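The Long Wait for a Clean Kitchen

My grandmother was promised a robot maid by a magazine much like this one. She got a dishwasher, which she distrusted, and went on rinsing the plates first. Two generations later the promise has been renewed, with better funding.

At Rokell, a small outfit in a former carpet warehouse in Parkside, the maid of the future is spending February learning to put things in other things. The current syllabus is fruit. Pick it up, move it over, let go. The team's target is 700 tries at the same chore, and when I visited they had reached 588. I have raised a teenager on fewer repetitions, though with similar results.
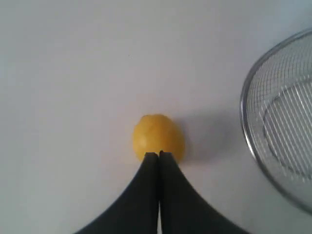 A lemon and a strainer don't look like much of an exam. Natalie Bramwell thinks they're a fine one, and told me over coffee that people only call a chore easy when they've forgotten learning it. In her view the hard part of housework is that every kitchen is a mess in its own way, and that a machine good at one counter may be useless at the next.

The shop floor is kinder. At Bunting's packing plant in Tolden, an arm shifts 400 boxes an hour and has never met a box it didn't expect. It also has a fence, a level floor and a technician on call. My kitchen has a dog.

So can they do the chores yet? One of them, slowly, if you set the table for it first. I asked Bramwell when I might have one at home and she said 20 years - then asked whether I'd tried a cleaning service.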